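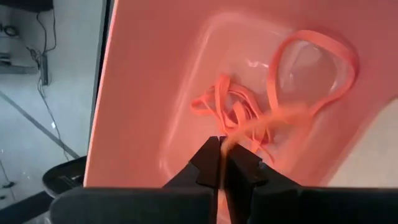 Norkcombe Community Fund Opens Applications for Its Neighborhood Grants

NORKCOMBE, 25th January. The Norkcombe Community Fund is delighted to announce that applications are now open for this year's Neighborhood Grants, and that for the first time the program will reach groups in Sonport as well as those here at home. Grants of up to $2,000 will be made to 12 small organizations, chosen from everything that lands in our mailbox and our inbox over the next 30 days.

Those of you who have followed us for a while will know how much we have wanted to cross the river. Sonport and Norkcombe share a bus line, a high school and more than a few families, and yet our founding papers drew the line at the town limits, so year after year we had to write kind letters to good people on the other side telling them we could not help. A generous gift from the Afolabi Family Foundation, made last fall and renewable for the next 3 years, has allowed us to change that, and we could not be happier to be writing this particular announcement.

The grants are meant for the kind of work that rarely makes the newspaper. Past awards have paid for winter coats in children's sizes, a new freezer for the pantry on Mill Road, bus passes for adults taking evening English classes, and a set of folding tables that has since been to more suppers than most of us. (If you have eaten at the harvest supper, you have very likely leaned on one!) We have also helped a grandparents' group rent a warm room with a piano in it, and we still hear from them every spring.

Any nonprofit, school group, congregation or informal neighborhood association may apply, provided its work takes place mainly in Norkcombe or Sonport and serves the people who live there. You do not need to have tax-exempt status of your own. Groups without it may apply through a partner organization, and our office keeps a list of partners who have offered to help in this way. We ask only that the partner sign the last page of the form.

The form itself is shorter than it used to be. Many of you told us, very politely, that the old one took longer to fill out than some of the projects took to carry out, and we listened. It now asks what you would like to do, who it is for, what it will cost, and how you will let us know how it went. A letter in your own words is perfectly fine for that last part, and drawings from the children are always welcome on our office wall.

We are equally pleased to share that the Jusska Bakery will again host our open evening for applicants. Members of the grants panel will be there to talk through ideas, look over budgets and answer whatever questions you bring, large or small. There will be coffee and cardamom rolls, and no one needs to sign up ahead of time. For those who find it hard to get to Norkcombe after work, we will hold a second evening at the Sonport Public Library, in the reading room on the ground floor, which has step-free access from the parking lot. Times for both evenings are posted on our website and on the library's front door.

"We have always believed that people know best what their own street needs," the Fund's board said in a statement. "Our part is to listen, to help with the bills, and then to show up for supper when we are invited. Having our neighbors in Sonport at the table this year is something we have hoped for since the Fund began."

Applications may be sent through our website, mailed, or handed in at the front desk of the Fund's office, where paper copies are also available in English and Spanish. Large-print copies can be made while you wait. Every applicant will receive a written answer, and any group we are unable to fund this time will be offered a conversation with a member of the panel, should they want one.

About the Norkcombe Community Fund

The Norkcombe Community Fund is a local charitable fund supported by residents, businesses and family foundations. It makes small grants to grassroots groups, runs the annual harvest supper, and lends out tables, chairs and a very large coffee urn to any neighborhood group that asks.

Media contact: Press inquiries may be directed to the Fund's office in Norkcombe during regular business hours, or sent through the contact page of our website.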